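How many grasp attempts per object set before changing the bin?
Sudheer Thampi
Our laboratory is collecting grasp attempts on mixed household items. Is it preferable to record 200 attempts per set, or to exchange items sooner? 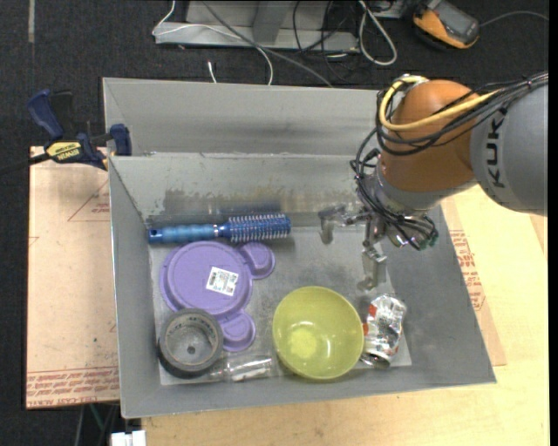
Our target is 3000 attempts in total. Failed grasps are retained and labeled.

Westar
We recommend exchanging the set after 100 attempts — variety matters more than repetition. Please record the set number with every attempt.

Besson
Ours ran to 451 on one set. Results were acceptable.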